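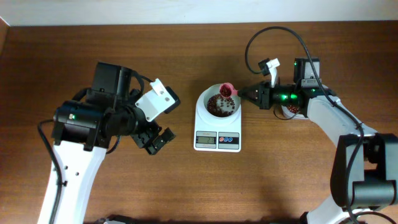 ## Looking after a wooden table

I've had my big table for years now and I've tried most things on it, good and daft. A few that stuck:

- **Wipe with the grain.** Damp cloth, wrung out hard, then a dry one straight after. I keep two by the sink so I can't get lazy.
- **White rings.** Try a hairdryer on low, held a hand's width off, and keep it moving. Mine faded after a few goes. If yours doesn't, a dab of mayonnaise left for 15 minutes sometimes does it (yes, really!).
- **Oil thinly.** I use the Siltirwood one - a teaspoon goes further than you'd think. Leave it 25 minutes, then buff off every bit or it goes tacky. Lay the oily rags flat outdoors to dry, never scrunched up in the bin.
- **Crumbs in the joins.** An old toothbrush, or a wooden skewer for the stubborn ones.

I do the oiling in November, before the heating goes on properly, and again if the top starts looking thirsty. Next job is the wobbly bench.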